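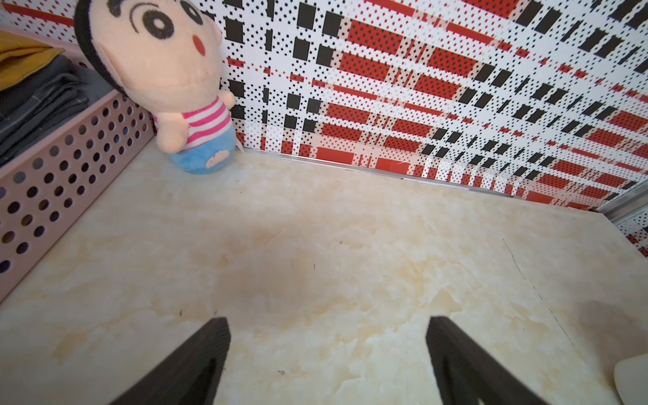 Re: [plutley-robotics] Soft Things task – which object first, and how many cameras?

To: Plutley Student Robotics list
From: the Soft Things subgroup

Hi everyone,

Great questions in that last message, and I'm going to answer them in the order they came, with the old text left in so people who joined the list in October can follow. Long one, sorry in advance, but the arm is finally doing things and I want to talk about it!

> Catching up on the Soft Things thread. I'm in the wheels-and-drivetrain
> half of the club, so go easy on me. I read the Givgate rules and I get
> that every team has to bring an arm that handles soft household stuff.
> What I don't get is why you're starting with a doll. Wouldn't folded
> clothes be easier? They're flat, they stay where you put them, and
> they're worth more points.

Folded clothes look easier and they are so much harder. We tried a T-shirt first, back when we still had the Akpalu hobby arm on loan, and the trouble is that a fold has no obvious place to grab. Close the fingers on the top layer and you lift the top layer and nothing else. Close them a little lower and you get two layers and a mess. A plush doll has a big round head and a body under it, so there's a clear middle, and if you miss by a finger's width it still squashes into the grip. For a team learning to drive an arm, a target that forgives you is wonderful.

The other thing I love about the doll is that it has a front and a back. The striped shirt and the blue shorts make a nice line at the waist, and the big embroidered eyes tell the driver at a glance which way it's facing. With a plain stuffed ball we kept arguing over whether it had rolled.

Clothes are still on the list. The pink basket with the folded dark stuff stays on the table next to the doll in our setup, and the yellow cloth on top of the stack is going to be our first real clothing target. One bright piece over dark ones seemed like a kind place to begin.

> Second question. Do you really need the wrist camera? Our side of the
> club has been told there's no money for a second camera on the rover,
> and I'd like to know whether it's earning its keep over there. Can't
> you just look at the table?

You can look at the table, and for the first couple of sessions we did! Then we found out how much your own eyes cheat. You lean over, you see the gap from the side, you steer perfectly, and then the practice model gets only what the camera gets and has no idea what you were reacting to. So we made a house rule: whoever is driving faces away from the table and works from the wrist view on the laptop. Everybody hated it for one evening and then got better very fast.

What I'd pass on to the rover people is that where the camera sits matters more than having lots of them. Ours looks out over the fingers, so both fingertips are always in view along the bottom, with the gap between them, and that gap is your gun sight. You put the gap on the thing and go. When we had the camera tilted higher you could see more of the room and much less of the work. If you only get one camera, mount it low and make sure you can see some part of your own machine in it.

> Third, and this is me being nosy. I heard the background was causing
> trouble. Somebody said the pattern on the wall was confusing the
> software and somebody else said it was helping. Which is it?

Both, and I'm so glad you asked, because this has been my favorite part of the whole project.

The wall is that red, black and white plaid with all the little dots. The countertop is cream marble pattern with tan swirls. From the camera's side you couldn't ask for two more different surfaces, and at first the object finder went wild. It drew boxes around the red blocks. It drew boxes around the black blocks. It was very sure about one patch of dots. We were ready to hang a bedsheet over the lot.

We didn't, for two reasons. The Givgate sheet says the judging table will be in "an ordinary home setting", and ordinary homes are full of patterns. The other reason is that the plaid turned out to be useful to the drivers. The blocks look bigger when they're close and smaller as the wall runs away to the right, so you get a free sense of depth. The silver strip along the bottom of the wall does the same job. It's a straight line that tells you exactly where the counter stops, and after you've bumped a wall once you really appreciate a line like that.

The fix for the object finder was dull. We drove the arm around with nothing to pick up, saved a pile of views of the wall and the counter with no target in them, and trained with those mixed in. It calmed right down. The one thing it still grabs at now and then is a dark line in the marble on the right side of the counter. From some angles the finder thinks it's a cord. We've left it alone and are just adding more views of it.

> Last one. How much recording are you planning, and can new members
> help? A few of us have free time in the evenings and would love to
> drive something with fingers instead of tires for a change.

YES. Please. Come.

The plan is 3,000 short recordings before the regional round. That sounds like a mountain, but each one is a single reach-and-lift and then a reset, and once you get into a rhythm it goes by quickly. We run sessions of 45 minutes and then swap drivers, because after that people get sloppy with the close. The arm can hold 8 people's worth of saved driver settings, so there's room for you to have your own speed and your own stick direction and not fight with everyone else's.

Here's how a session goes, so you know what you're walking into.

Turn on the arm and wait for it to finish homing before you touch the controller. It will swing a little to the left. Keep your coffee off the counter.

Set the doll with its back against the patterned wall, sitting up if it will sit. Lean it a bit differently every time. We had a very tidy driver who put it in the same spot for a whole evening, and the model learned that spot and nothing else. Move the basket too, even just a hand's width.

Open the fingers all the way before you start recording. If the first moment of the recording has the fingers half shut, it goes in the reject folder.

Come in slow, from the front. Aim for the body, not the head. The head is bigger and very tempting, but the arm lifts it by the face and the rest swings like a bell, and then you spend your time waiting for it to settle. Grip at the shirt.

Lift, hold, put it down, open, back away. Stop the recording. Write one line in the Javex log: good, bad or weird. Weird is a real category and we like getting them. Please write a few words on what was weird, since "weird" alone has cost us some very confused evenings.

Reset and go again.

A few things I'd add for people coming from the rover side. You're used to steering with your whole wrist, and the arm wants tiny thumb moves. You'll overshoot for the first ten minutes and that's completely normal. You're also used to being able to stop dead. The arm coasts a little on the downward move, so ease off early. And the fingers are dark brown with flat tips, so on a dark target they can be hard to pick out on the laptop. Turn up the screen brightness, it helps more than any setting in the software.

One open question that I'd love the list's opinion on. When we move to the cloth, should the arm take it from the top of the stack in the basket, or should we lay it on the counter first and learn that? Top of the stack is what the task sheet shows. But the basket has a rim, and the fingers have to come down past the rim at an angle, and every driver so far has clipped it at least once. I lean toward counter first, then basket. The person who maintains our log leans toward going straight to the basket, on the grounds that anything we record on the counter we'll have to record again. I can see it both ways and I'd really like to hear from people who have done cloth before.

Also, the side of the basket is full of round holes, and you can see the dark fabric through them. I'm curious what the object finder will do with that. My guess is it'll find a very large number of buttons. If somebody wants a small project of their own, that would be a fun one – take the views we already have, run the finder over just the basket, and tell us what comes back. No driving needed, and you can do it at home.

For the rover camera question, I'm happy to lend our spare mount for a week so you can try a low angle before you spend anything. It clamps to anything with a flat side. I'll leave it on the shelf by the chargers with the short cable, and please bring the short cable back with it, we only have the one.

Evening sessions start at 6:30. Reply on the list with which evenings suit you and whether you want your own driver settings, and I'll put you in the Javex schedule.

So happy you wrote!

Soft Things subgroup, Plutley Student Robotics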